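Skerwood cell, bench notes, February

Started 7:00. Left arm had been dropping boxes on the lift, so the morning went to the gripper and the cable run. Right arm parked high and left alone.

Took the left gripper off and cleaned the finger pads with alcohol. Pads were shiny at the tips. Swapped in the spare Castar pair and ran the screws down evenly, then marked the heads with paint pen. Old pads are in the drawer under the controller, do not put them back on.

Re-zeroed the gripper with the fingers closed. Offset came up as 111 counts, saved to the Flolico config as the new default. The previous value is commented out on the line above it if we need to go back.

Cable loop on the left arm: needs to stay wide enough to clear the wrist at full rotation. Jogged the wrist both ways at slow speed before going back to normal. If you add anything to that bundle, jog it again. 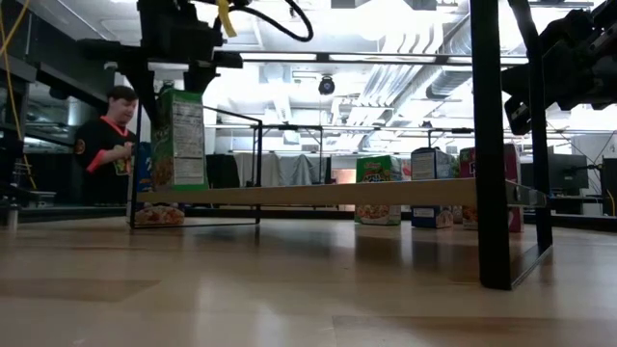
Left arm over the green box, small pack being handled by hand at the rig.

Box picks after that. Grip is at the top edge of the box, panel side facing out. Force limit is now 32 percent. Higher than that creases the cardboard and then the next pick on the same box is no good - use a fresh one if the top edge has gone soft.

Checked the bracket at the right end of the board. It was tight. Board still has a little flex in the middle, so keep heavy things off it until the Butt clamps arrive. 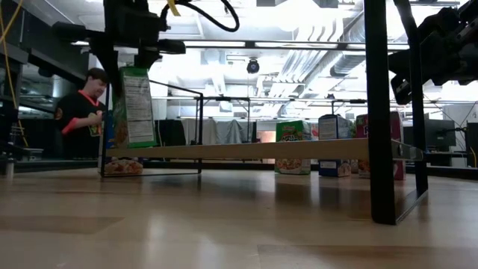
Do the arms need a new home position after a pad swap?
Only the gripper needs to be zeroed again. The arm joints keep their home as long as the wrist mount stays bolted on.

Log saved as run 1511. Still to do: label both ends of the left arm cables, order another set of pads, and put the new force limit on the card by the e-stop.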